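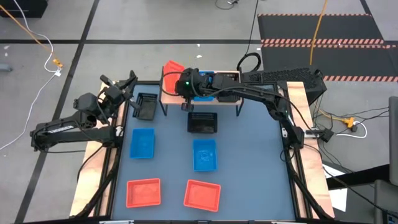 *Black baskets, blue bins and red-orange trays on the sorting table at Romari, with a robot arm on either side.*

## The Container Room Gets Two More Arms

Walk past the loading dock at Romari's returns center, past the lockers and the coffee machine that takes only exact change, and you reach the part of the building everyone calls the container room. Every basket, bin and tray that leaves this place full comes back empty, and somebody has to put it where it belongs. For most of the building's life that meant four people per shift standing at long benches, sorting and stacking until their wrists hurt.

I went in expecting to write about the robots. I came out with a notebook mostly full of things people had told me about their elbows, their break times and the right way to free a mesh basket that has hooked itself onto another one. I loved every minute of it.

Romari rents reusable containers to small grocers and pharmacies across three counties. A grocer sends back a stack, the stack gets pulled apart, the pieces get checked and washed, and then they go out again in matched sets. On a busy day that's over 4,000 pieces. None of them is heavy. The trouble is the reaching, the same half turn at the waist with the arm out straight, hour after hour, and the old injury log reads like a list of shoulders.

### Starting small

The first table went in last February, in a corner where broken carts used to be parked. It has a flat blue-gray top with an arm mounted on each side, and a small raised shelf stands at the back. The job sounds almost too easy to mention: move containers between table and shelf, each kind to its own place. Baskets, bins, trays. Three shapes, three colors.

Easy for you and me, anyway! A mesh basket is mostly holes. A shallow tray is hard to get under once it's flat against a surface. A bin has smooth walls and catches the overhead lights, and a tray that has been set down leaning will slide if you touch it wrong. The crew knew all of this in their hands, and had never once had to say it out loud.

So that became the work. The outside engineers came from a shop called Tiltar, and they spent their first two weeks at the benches with gloves on, sorting along with the shift. The crew got a good laugh out of how slow they were. Then the engineers started asking questions, and people who had done the job for eleven or fifteen years found themselves explaining it. Which edge do you grab first? Why the far one? What do you do when two are stuck?

"I thought, there's nothing to tell," one of the longtime sorters said to me over lunch. "Then I talked for 40 minutes."

### Who teaches it

The part of this story I keep repeating to friends is the teaching. Tiltar set things up so that the crew guides the arms through the job by hand, over and over, and the software learns from those runs. The company calls each run a lesson. By the end of the summer the container room had recorded 1,067 of them, and every one was done by somebody who used to stand at the benches.

It suits some people better than others. The best teacher in the building, by general agreement, is a woman from the night shift who had never used anything more complicated than the label printer. She's patient and she moves the same way every time. One of the younger guys, a serious video game player, figured he'd be a natural, and his early lessons had to be thrown out. Too quick, too fancy. He tells this story on himself, and he has since gotten good.

Lessons pay an extra rate per hour, which the crew asked for and got after one round of talks that everyone describes as "loud." They also asked for a say in the order of things. The engineers had wanted to begin with stacking. The crew wanted the reach to the back shelf done first, that being the move that hurts. The reach went first.

### What changed, and what didn't

There are still four people on a shift. I asked about that more than once, of more than one person, and got the same answer each time: the floor lead has it in writing through the end of next year, and after that they'll talk again. A few people are fine with that. A few are watching the calendar, and I don't blame them. One man told me he likes the arms and doesn't trust the year after next, and he didn't seem to find any conflict between the two.

The day itself is different. Two of the four now work the wash line and inspection, where a cracked rim or a bent wire has to be caught by eye and by thumb. One keeps the tables fed and steps in when an arm gets stuck. The fourth teaches. They rotate every 2 hours, and the rotation is the thing people bring up first when you ask what's better. Under the old system you could stand in one spot from clock-in to lunch.

The arms are slower than a person. I was surprised how little anyone minded. A good sorter can clear a table while an arm is still lining up on its second basket, but the arm will do the same reach at the end of the night that it did at the start, and the person who would have been doing it goes home able to lift a kid.

They do get things wrong. Baskets are the worst, and everyone has a favorite failure. The one I heard most often involved an arm that picked up a basket with a second one hooked underneath and carried the pair, very carefully, to the shelf meant for one. The crew now calls any doubled-up basket a "Gatti," after the bakery whose returns always come back tangled. It's written that way on the whiteboard and, as of last month, in the engineers' software notes too.

### Things the crew would tell the next crew

A second building, out at Prultard, gets its own tables this winter, and the container room has been asked to help. I sat in on the planning talk. Very little of it was technical. People wanted the new site to have good mats at the stations. They wanted the cords taped down early, and a stop button that can be reached from either side by a short person as well as a tall one. They wanted lessons scheduled for the first half of a shift, while hands are fresh. They wanted the engineers on the benches for two weeks, gloves on, no exceptions.

Somebody also suggested a decent chair for whoever is teaching. That one got a round of applause.

Before I left, the night-shift teacher let me try a lesson of my own. One tray, table to shelf. I was sure I had it – and I set it down crooked against the back, where it leaned for a second and then slid flat with a clack that the whole room heard. She deleted my run, kindly, and showed me again. Far edge first. Lift before you pull.

*Reported on site at Romari, 22 October 2026.*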